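Keep the Latches

The office desktop tower of fifteen years ago was a better piece of mechanical design than most of what replaced it. The feature I would defend first is the colored latch. A touch point in one consistent color marks each part meant to be released by hand, and the service manual becomes optional.

At Dristum we strip retired towers for parts. The last lot, from Vostitz, was 128 units. Cases with latched drive caddies and expansion brackets took less than half the bench time of screwed cases of the same age. Screws were lost, stripped or replaced with the wrong thread. The latches mostly held up.

The usual objection is cost. A molded latch needs tooling, and a screw does not. That is true at the factory and false over the service life, where a drive may be changed twice and memory once.

Cabling is the weak point. Even a well-planned case ends up with a bundle between cage and drives that has to be moved before anything else can be. 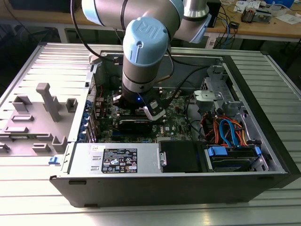 Open tower on its side, with blue latches at the expansion slots and the drive caddy.

Purchasing rules should ask for tool-free access to drives and slots, in writing, with the release points marked in a single color.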